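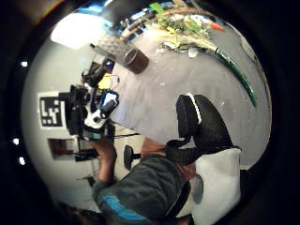
Handheld gripper budget, second half

The equipment request for the Stadbridge lab went in on 4/12/26. It covers three more handheld grippers, spare camera mounts and a second tabletop station. Analyn Baluyot has the line items and will take corrections until the order is placed.

Two suppliers quoted. Tzavaras prices the gripper, camera and mount as one unit with a 42-day lead time. Desier sells the parts separately and ships sooner, but assembly and calibration would fall to us. At current staffing that is eight hours per unit, charged to the Vumasus project. The request assumes Tzavaras. Shipping is quoted separately and will be added when the invoice address is settled.

Consumables were underestimated last year and now have their own line, set at $1,017. It includes cables, wrist straps, printed markers and tabletop items for handling tasks. Cut flowers and other items that do not last are bought as needed and should be claimed against this line, with receipts, in the month of purchase. Please do not put them under office supplies.

Storage is not in the request. Recordings stay on the existing drives until November, when the current support contract ends and the options will be priced again.

Open items: whether the second station needs its own set of wall markers or can share the present one, and whether spare fingers for the grippers should be ordered now or with the next batch. Comments on either go to Analyn. Station bookings are unchanged.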